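工坊记录本 五月,周日

上午九点多到,下午四点半收工。窗户开着,发泡纸过机器的味道还是散得慢,下次先把排风扇打开再预热。

今天主要做 Lellach 学校要的地理触觉图,初中那一本里的河流、等高线、气候这几张。学校要 27 套,开学前交。文字部分他们自己用点字刻印机出,我们只管图。图上的点字标注由我们排,图例单独一页。

先记材料。Grimgate 那边的发泡纸到了,一箱 500 张,外箱有一角压扁,里面的纸没受影响。和上一批对着光看,涂层颜色略黄。手感上正面比上一批滑一点,反面差不多。老办法,拿指甲在角上轻轻划一下,有阻力的是涂层面。上回有人放反了一摞,墨全印在背面,过完机器什么都没鼓起来,所以打印机纸盒旁边贴了条子,条子现在翘边了,要换一张。

打样一律先用 80 克的普通复印纸,看清楚版面再上发泡纸。今天第二张图我偷懒直接上了发泡纸,结果比例尺的点字压在边框上,白费一张。

加热机还是那台 Kjærgaard。预热完先空走一张废纸,再走正式的。新批次的纸在原来的四档上鼓得太高,细线之间粘连,等高线密的地方摸上去成了一片。降到三档半,线是线,但大面积填充的湖面鼓得不匀,中间低四周高。来回试了几次,最后定在三档半,走纸速度调慢一格。湖面改成点状填充,不再用实心。改完以后湖面和陆地的区别用一根手指就能摸出来,边上也不用再加粗轮廓。

线宽的事,重新写一遍,省得每次翻前面:
主河道用三磅实线。
支流用一磅半实线,再细就断。
国界用长虚线,虚线间隔要比线段短,间隔大了手指会以为线到头了。
等高线用一磅半,相邻两条之间至少留出一个点字的点距,再密就删掉中间的,图例里注明。
城市用实心圆点,首都外面再加一圈。圈和点之间的空隙小了会糊在一起,今天第一版就糊了。
引线尽量不要。非要不可的时候用最细的那种,并且两头都不碰到别的线。

等高线那张图改了三版。原书的图把山、山谷、鞍部、陡崖都画在一张上,明眼学生看着挺方便,摸起来太乱。第一版照搬,我闭着眼摸,连山顶在哪儿都找不到。第二版拆成左右两半,好一些,但陡崖那里线叠在一起,鼓起来像一道墙,跟边框分不开。第三版一页只放一种地形,一共四页,每页右上角放同样的方向标记。页数多了,装订要厚一点,先这样。学校那边的意见是宁可多翻页,这个在上个月的邮件里写过。

配合等高线图,想做一个小的分层模型,一层一层能拿下来的那种,学生先摸模型再摸图。用泡沫板切了四层,边缘拿砂纸磨过。层与层之间原来打算用木钉定位,孔打偏了,放上去转不回原位。改用磁片,最下面一层嵌在底板里。磁片朝向要先用记号笔标好再上胶,我粘反了一对,上面那层被推开,撬下来的时候泡沫带掉一块,补了腻子,明天再磨。

模型的高度要不要和等高线的数值成比例,没定。按比例做,最高那层会很薄,学生一捏就弯。我倾向于每层一样厚,在说明里写清楚每一层代表多少米,让老师上课时讲。

中午吃饭,把带味道的东西都挪到外屋。切割垫上不许再放饮料,上次洒的那块现在还发黏。
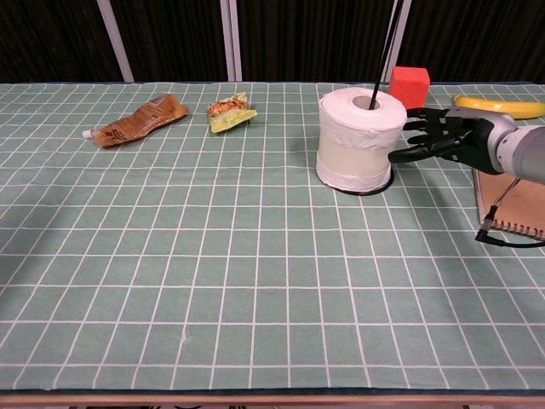
浅绿色格子的桌面,卷纸竖着放。

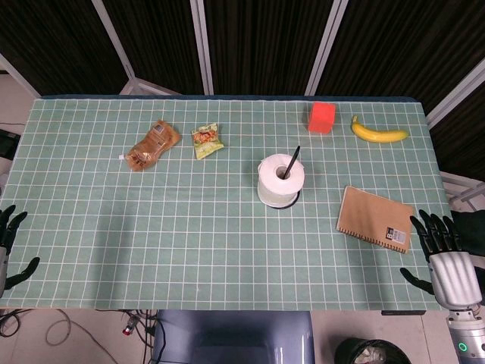

下午排点字标注。地名长的一律用两个字母的缩写,缩写表放在图例页,同一本书里同一个地方只能用同一个缩写。这一条上次没守住,气候图和河流图对同一座城用了两种写法,学校退回来改的。今天做了一张总表存在共用文件夹里,文件名就叫缩写总表,以后新增缩写先查这张,再往下加。不要另存副本。

点字字号不能缩放,这一点软件不会提醒。把整张图按比例缩小去适应纸张的时候,点字也跟着缩了,打出来看不出问题,摸上去点距不对,读得很费劲。办法是先缩图,再把标注层打开重新贴。标注层平时锁住。今天检查旧文件,Pridholm 那个项目里有两张图就是这么缩坏的,当时没人反映,不知道是没用到还是忍着用了。已经改好,重新出了一份,等有车过去的时候一起带。

Pridholm 那边还有一件事没了结。他们要的是教室门牌和楼梯扶手上的标识,跟纸上的图不一样,得经得起天天摸。试过的两种胶片,一种边角起翘,另一种点太尖,摸久了指头疼。第三种样片贴在我们自己的门框上,从上周贴到现在,边没翘,点的形状也没变。继续贴着,先别撕。扶手上的标识要放在楼梯起步之前的平直段,这样手一搭上去就能读到,到了斜段再读人已经在下台阶了。安装位置图画了一半,明天接着画。

气候图的柱状图比预想的好做。十二个月的柱子,相邻两根之间留空,单月实心,双月用斜纹。原来横轴上写满月份的点字,太挤,改成只标一月、四月、七月、十月,其余的刻度用短线。气温那条折线和降水柱叠在一起摸不清,拆成上下两幅,左边对齐,月份刻度也对齐,可以两只手一上一下同时摸着比。折线的转折处加了小圆点,没有圆点的话手指容易顺着直线滑过去。

河流图遇到一个问题,主河道和海岸线都是三磅实线,到入海口那里接上了,分不出哪段是河哪段是海岸。把海岸线靠海的一侧加了一条窄窄的波纹填充带,陆地一侧空着。打了两张,波纹带宽的那张好认。窄的那张作废,背面可以裁了做测试条。

页码的事要记下来。点字版的文字部分比印刷版厚得多,学校按点字页码走,全书排到 338 页。我们的图册是单独一册,图册里每张图要同时标印刷版页码和点字版页码,印刷版在左上,点字版在右上,中间空着。老师大多拿印刷版备课,学生手里是点字版,两边对不上的时候上课要停下来找半天。原先我们只标点字版。做好的那几张都要补左上角,文件里补一下就行,已经过了机器的用透明点字胶条补贴,贴之前拿酒精片擦一遍。

装订。试了线圈和打孔夹两种。线圈能翻到背面去,桌面小的学生方便,缺点是发泡纸不能卷,翻页的时候靠线圈那一侧的纹样会被压。打孔夹平摊开占地方,但哪张坏了可以单换。图册先用打孔夹,封面用硬卡纸,右下角切一个斜角,拿到手就知道哪面朝上。每两张图之间夹一张薄纸,免得凸起的地方互相磨。夹页的薄纸还没订,先用复印纸顶着。

存放再说一次。做好的图竖着放进盒子,别平着摞。上个月平摞的那一叠,最下面几张的细线都压扁了,重过一遍机器也没救回来,反而起泡。箱子里没开封的发泡纸要避开暖气那面墙。

校对流程也碰到点麻烦。我自己闭着眼摸,和真正靠手读图的人差得远,我知道图长什么样,摸什么都像。所以每张图定稿前还是要送到学校,请那边的学生和用点字的老师各摸一遍,记三件事:先摸到的是什么,在哪里停下来,有没有找错。上一轮的反馈里最有用的一条是方向标记太大,学生总以为是图的一部分。这次缩小了,挪到边框外面。

另外收到一个请求,低视力班想要同一套图的大字彩色版。线条可以照用,颜色要重选,发泡纸用的黑墨文件不能直接拿去印。蓝色的河压在绿色的平原上,对比不够。先出一张河流图,白底,河用深蓝,国界用黑色,标注字加粗,不用斜体。印在哑光纸上,亮面的在窗边反光。印出来以后自己在灯下看了看,国界的虚线有点抢,改成深灰再试。

工具和杂项:
裁纸刀钝了,裁发泡纸边上起毛,换刀片。备用刀片在左边第二个抽屉。
加热机进纸口有一点黑色的残渣,等凉透了用软布擦,别用刀刮。
打印机黑墨快没了,墨淡的地方鼓不起来,看着是黑的也不行。Grimgate 下一单一起订。
总表里河流的缩写还差三条,要等学校给读音。
门框上的样片,打扫的时候绕开。

剩下没做完的:等高线第三版只出了两页,另外两页文件好了没过机器。模型腻子要磨。Pridholm 扶手位置图画完以后先发给他们看,不急着下料。气候图折线那幅,纵轴刻度要不要在右边也放一份,两种都打一张带过去问。

试样都放在蓝盒子里,每张背面用铅笔写了档位和走纸速度。没写的那几张是早上调机器时候的,不要拿来比。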